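Syahrul Osman
Thread

1/ Everyone in my feed is selling me on open cubby shelving again. "Style your shelves." I've had a go at fitting out the break area at our place and I have doubts. Long thread, mute me if you like your baskets colour-coded.

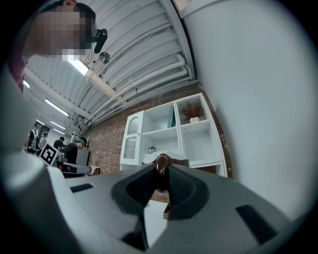
White cubbies against the brick, plant top right.

42 shares · 17 comments

2/ First claim: open cubbies make you tidier, as everything's on show. Do they? In my experience they make you tidier for a fortnight. Then someone puts down a phone charger and a half-eaten packet of bikkies and that's a compartment gone for the year.

3/ The people pushing this never show you the shelves in November. They show you the shelves on the day the delivery bloke leaves.

4/ The unit up there has one plant in a little white vase and something flat and teal standing up in the next bit along. I've had three people tell me that's "a look". Could be. I'd call it a plant and a teal thing.

5/ On the plant. Reddish brown, dried foliage. The styling blogs are mad for dried stuff at the moment and I'll give them this one, grudgingly – you can't kill it. But it collects dust like nothing else and you can't wipe it down without losing half the leaves. Ask me how many times I've swept under one.

6/ Second claim: white goes with everything. White goes with everything until people with working hands use it. We've got white pipes and a white ribbed ceiling overhead and they stay clean for the simple reason that they're out of reach. Furniture at elbow height is another matter.

7/ I do rate the brick. Red brick behind white furniture looks good, no argument from me. What I don't buy is the bloke from Rondonuwu who told me brick "anchors the storage". The brick isn't anchoring anything. Four proper fixings anchor the storage, and you want to be fussy about whether you're drilling brick or mortar.

8/ He also wanted 500 dollars for a "shelf edit". That's a person coming in to move your things from one cubby to another and take a few away. I asked what happens to the things they take away. "You store them." Store them where, mate? That's what the shelves were for.

9/ Third claim, and this one gets me: frosted glass "hides the clutter while keeping things light". There's a cabinet door on the left with an arched top and a frosted panel. It's pretty, I'll admit it. My nan would have loved that arch. But frosted glass doesn't hide a mess, it gives you a blurry mess. Put a stack of red folders behind any frosted door and see for yourself.

10/ If you want to hide things, get a solid door. They've been around for ages and they work.

11/ Lighting. Every article assumes you've got a lovely window and a lamp with a linen shade. We've got fluoro tubes under a corrugated ceiling. Warm white paint chips from Jarkum looked creamy in the shop and a bit crook under our tubes. Take the chip home. Look at it under the lights you've really got, at five in the afternoon.

31 shares · 9 comments

12/ Someone asked about Tatow's modular range, where you add cubbies as you go. Quoted me 2000 for the size I wanted, plus delivery. The pitch is that you can grow it. I've never met anyone who grew it. By the time you want a second one they've changed the finish.

13/ And before anyone sends me the Landside catalogue – yes, I've seen it. Page 61 has a shelf with a single lemon on it.

14/ So what do I think you should do? Leave a third of the cubbies empty and see if they're still empty in a month. If they are, you bought the right size. If they're not, no amount of dried foliage is going to sort it out.

15/ Put the heavy stuff low. Put whatever people use every day at hand height and accept that those two compartments will look ordinary. Save the top row for your plant and your teal thing.

16/ A few of you have asked whether I'd get open cubbies again. Maybe, if half of them came with doors. Someone in the replies says that's called a cupboard. Fair enough.

Last updated: Monday, 4:40 pm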